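4.2 Fitting the Pulby filter unit under the sink

Read section 4.1 before you start. The unit must stand upright and needs a clear height of 106 cm, hose included, so check this first.

Caution: Turn off the cold water at the stop valve. Do not rely on the tap alone.

1. Clear the cupboard and wipe the floor of it dry.
2. Open the cold tap and let the pipe drain. Leave it open.
3. Choose the side of the cupboard nearest the cold feed. The unit may go on either side of the waste pipe.

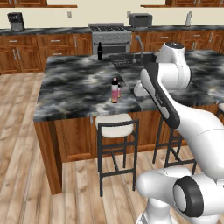 4. Hold the wall bracket in place and mark the 2 screw holes. Drill and fix the bracket.
5. Hang the unit on the bracket. The arrow on the lid must point away from the feed.
6. Push the blue hose into the inlet until it stops, then pull back gently. It should not move.
7. Fit the clear hose to the outlet in the same way.

Note: If the hose has to be shortened, cut it square with a sharp knife. A slanted cut will leak. Spare hose is sold in 95 cm lengths (order code Grimard 69).

Stone worktops need no drilling for this model. The old Onyeka kit used a separate spout, and its hole can be closed with the blanking plug. Wipe up any sealant on the stone before it sets.

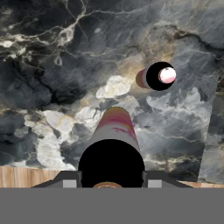

Fig. 7. Marble-patterned worktop surface

Flushing the filter

8. Turn the stop valve on slowly, a quarter turn at a time.
9. Let the water run into the sink for up to 10 minutes. Grey water at first is normal.
10. Close the tap and feel each joint with a dry paper towel.

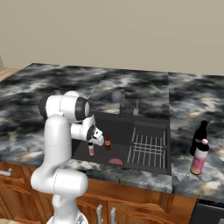

If a joint is damp, turn off the water, take the hose out, and check the end for scratches before pushing it back in. Do not use tape or paste on push-fit joints. If it still leaks, write to Jisivico parts, for the attention of Davina MacKinnon, giving the number on the lid.

Write the month of fitting on the label inside the cupboard door.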